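Swapping grippers without losing your arvo

I've been bouncing between two grippers on my arm, the Perron and the Pleleson, and I finally have a routine I like. Start by powering down the controller (yes, every time!) and undoing the wrist screws. Seat the new gripper, then plug it in and set the baud timeout to 2000 before you home it.

Next, jog down slowly until the tip just meets the toy you want to grab. I use play food — cheap, colourful and in all sorts of shapes. Then close in steps of 15 and stop as soon as the motor starts to grumble.

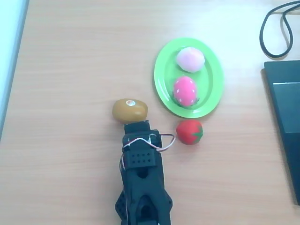
Tip up against the potato, with the tomato and the green plate off to the right.

Check your wires before you rotate the wrist, and give any loops plenty of room. Save the closed position under a new name so you don't clobber the old gripper's settings, like I did.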